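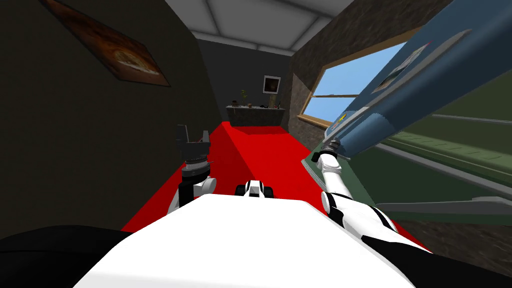

Simulated room with a red floor, left gripper open.

About Galtness

Galtness publishes plain-language material on difficult relationships: manipulation, chronic criticism, silent treatment and the recovery that follows. The site is edited by Kaede Ueda and holds 757 articles. Each entry defines one behavior, lists its common signs and gives the sources used.

Articles pass through 2 reviews before release. The first checks claims against published research. The second checks wording – labels such as "toxic" are removed unless the text defines them.

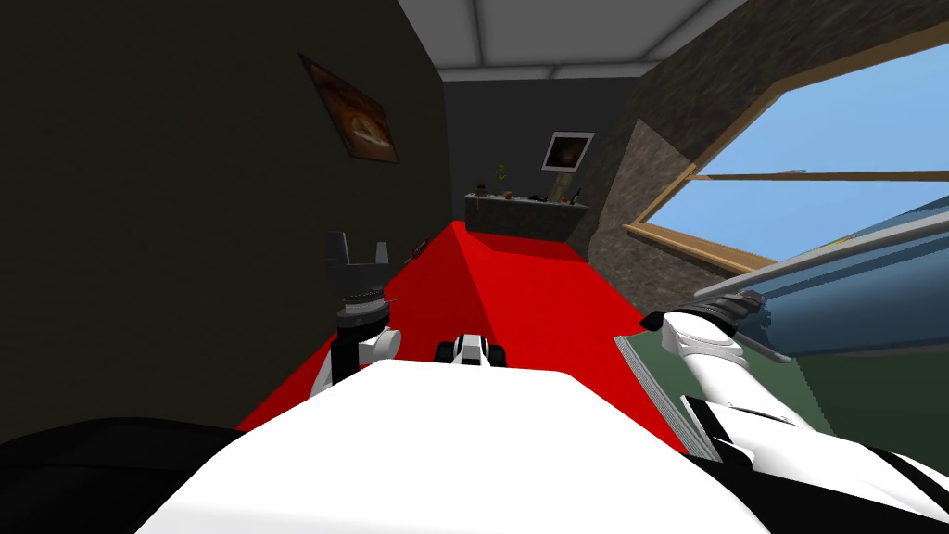 Readers may also use Marikar, our glossary of terms, and Ulinar, a monthly digest sent in the first week. Both are free. We do not diagnose, and we do not answer questions on individual cases. Corrections go through the contact form and are logged on the page concerned.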